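### 3.2 Diary collection and coding

Households in Stirnden and Kumholm kept a written record of everything they cooked or reheated at home during November. Each entry gave the time, the appliance used, and who ate. We received 1,685 entries, of which 854 came from Stirnden. Entries with no appliance named were kept and coded as "unstated."

Steaming was coded apart from boiling, following Bíró's earlier work on evening meals. Countertop steamers were counted as appliances in their own right, even when a household stored them away between uses. 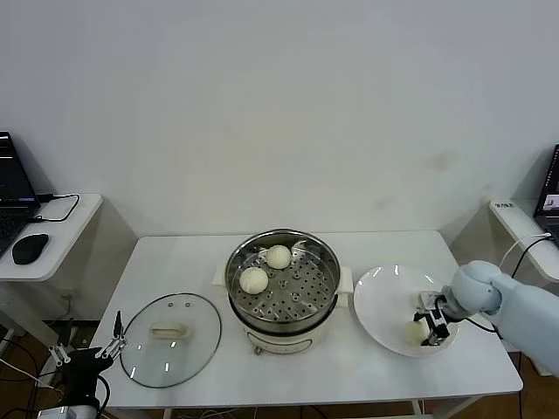 Reheated food raised a harder problem. Many people did not think of warming up a bun or a bowl of rice as cooking, and left it out of the diary unless asked. After the first Wednesday we added a printed reminder to the inside cover. Entries for small meals before 5 p.m. became more common in both towns, so we treat the days before the change separately in Section 4.

Coding was done by Tímea Bíró and Vinzenz Schwaiger, working alone and then comparing results. They disagreed on 13 entries, most of them about whether a snack eaten standing up counted as a meal. These were settled by discussion.

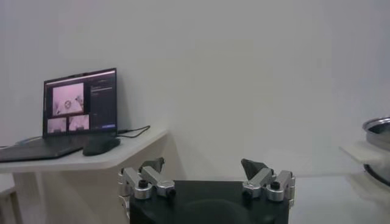
**Figure 2.** Open laptop on a white table.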